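Attic Insulation Comes First, Says Fundham Program Lead

Last updated: April

Homeowners planning to replace a heating system should look at the attic before they look at the furnace, according to Nelly Ayala, who leads the residential program at Fundham.

"A new furnace in a leaky house will run more than it should," Ms. Ayala said. "We ask people to seal the gaps first, then insulate, then decide what size of equipment they need."
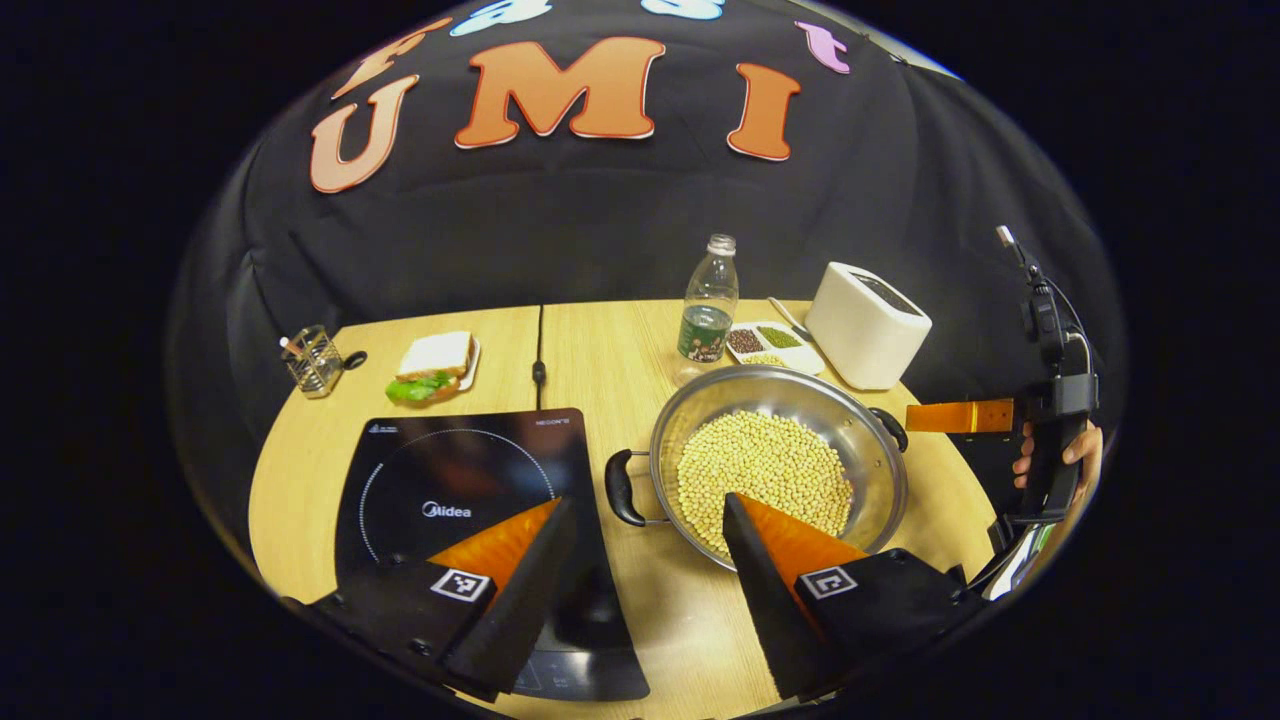 The program inspected 564 attics last year. Ms. Ayala said the most common problem was the access hatch – often a bare panel with no weatherstripping. Recessed lights and plumbing vents came next.

Asked whether owners could do the work themselves, she was cautious. "Sealing a hatch is a fair job for a Saturday. Blown-in insulation near old wiring is a different matter, and we want an electrician to see it."

Assessments are booked through Bongani Tshabalala in the scheduling office and take nearly 3 hours. Owners receive a written report and may use any contractor they choose.

Contact Us | © Fundham Residential Program | Back to top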